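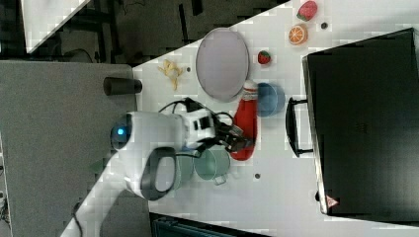 Figure 4-1. Gripper positioned over the ketchup bottle, demonstration table.

4.2 Running the table demonstration for visitors

Applies to the Lenico cell at the Lerkorcombe open day. Doors open at 10 a.m.; finish steps 1 to 4 before then.

1. Switch on the controller and wait for the self-test to end.
2. Load program 421. The display shows the program number and the speed limit.
3. Set arm speed to 82 percent of the demonstration limit.
4. Jog the wrist through its full range. Watch the cables at the gripper — they must not snag on dishes.
5. Ask visitors to step behind the floor line, then press Start.

CAUTION: Keep hands off the table while the arm is enabled. Press Stop before moving any item.

NOTE: The toaster oven stays on the table for every run. Do not plug it in.

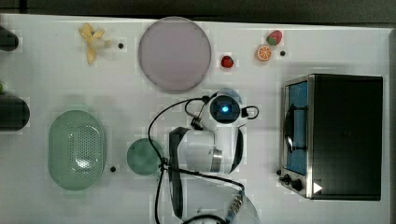

Figure 4-2. Table seen from above, arm at the lower middle.

Mervyn Greenwood asks that operators leave two minutes between runs, as visitors at Hiltlow kept their questions until the arm had stopped.

6. After the last run, send the arm to its park position and switch off the controller.
7. Enter any stops in the Xue log — time and program number only.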